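Kitchen notes for a one-week vacation rental
Eusebio Montes, Apr 26, 2020

Most apartments on the lake side of Grekitz are let with a basic kitchen and no supplies. The notes below assume a stay of 7 nights, arrival by train at Tremera, and one large shopping trip.

Water. Grekitz water is hard. Run the tap for a minute on arrival, then boil one full kettle and discard it. If scale flakes come out, fill the kettle halfway with equal parts white vinegar and water, boil, leave for 30 minutes, and rinse twice.

Knives. Rental knives are usually dull. Pack one paring knife with a blade guard in checked luggage. The unglazed ring under a ceramic mug will restore a usable edge - hold the blade at a shallow angle and draw it across with light pressure.

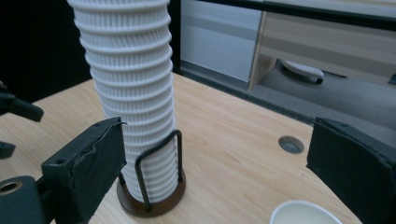
Breakfast on the first morning should need no dishwashing, as detergent is rarely provided. Bring ground coffee in a screw-top jar, with paper filters folded inside the lid. Disposable cups are worth the small amount of space they take: nested in a wire holder with a flat round base, even a tall stack needs little more table than one cup. Keep it away from the stove.

Refrigerator. Many owners switch it off between guests. Set it to the middle position and wait three hours before loading meat or milk. Alistair MacLeish, who manages the Hagedorn apartments, leaves the doors propped open from November until the first spring booking, so check for the prop before closing them.

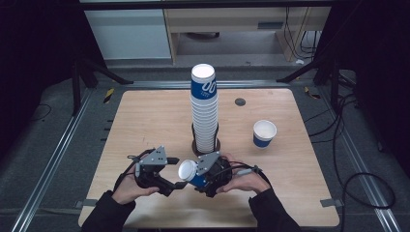
Paper cups: the main stack and one on its side.

Trash. Glass, paper, and food waste are collected separately. Line the food bin with newspaper and empty it every second day.

Checkout. Wipe wooden surfaces along the grain with a wrung-out cloth, then dry them at once. Do not use scouring powder or undiluted vinegar.
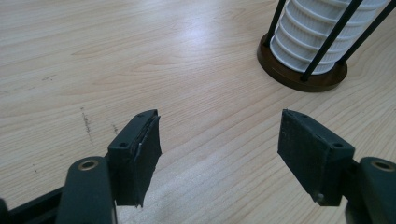 Light wood tabletop with long, curving grain.

Leave unopened dry goods on the shelf by the door. Keys go in the Wesetti box.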